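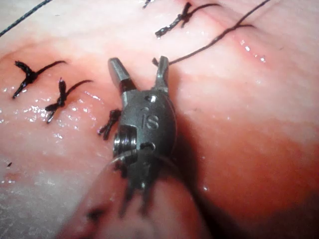 # Knots on Tissue: Gallery of the Suturing Evenings, Manalastas Skills Room

Welcome to the gallery of our small suturing group. We meet in the Manalastas skills room after the day courses are finished, and we practice one thing for the whole evening. In this term the thing is the knot. The group was started by Rowena Dalisay last November, and today it has 15 members, most of them in their first years of surgical training.

I keep this page for the members who could not come, and also for those who came and want to look again at what was tied.

## Knots in a row

Dark braided thread on pale pink tissue, with the knots going from the left side up toward the top center. I like the one on the far left, which spreads its ends like a bird and has a long thin tail going to the right.

Its neighbor, lower and to the right, is more upright. The short ends point up and down, and one slender tail curves away to the upper right.

## What we talked about

**Tails.** Somkiat Suwannarat prefers them short, and he is quite strict with it. Jayson Manalo leaves more thread, as he was taught at his first hospital. We did not reach an agreement, so for the practice evenings everybody may choose, but please choose one length and keep it for the full row.

**Dark thread.** Several members asked if they can bring another color. Please stay with the dark one for now. On pale tissue it is much easier to follow each turn, especially when we look at the pictures afterwards.

**Braided or monofilament.** Until the end of this term we use only braided. Alcides Peixoto would like to have one evening with monofilament, and I have written it in the plan for the next term. It will need more throws and more patience!

**Moisture.** The tissue must not dry during the session. Keep a little saline next to you and use it often. Dry tissue pulls in a different way and the stitch tears out easily.

**Distance between knots.** Put the next stitch where you planned it, even if the last one went badly. It is tempting to move far away from a poor knot, but then the row cannot be compared.

## For the next evening

- Bring your own notes from the last session.
- We have 70 packs of thread in the cupboard. Take 3 for the evening and write your name on the list at the door.
- Used needles go in the sharps container, never on the tray.
- Renato Mercado will open the room and has the key for the cold storage.

If you have a picture of your own row and want to see it on this page, send it to Rowena with your name and one sentence about the thread you used. Please do not crop it too close, because we like to see also the tails.

*Page updated May 7, 2024*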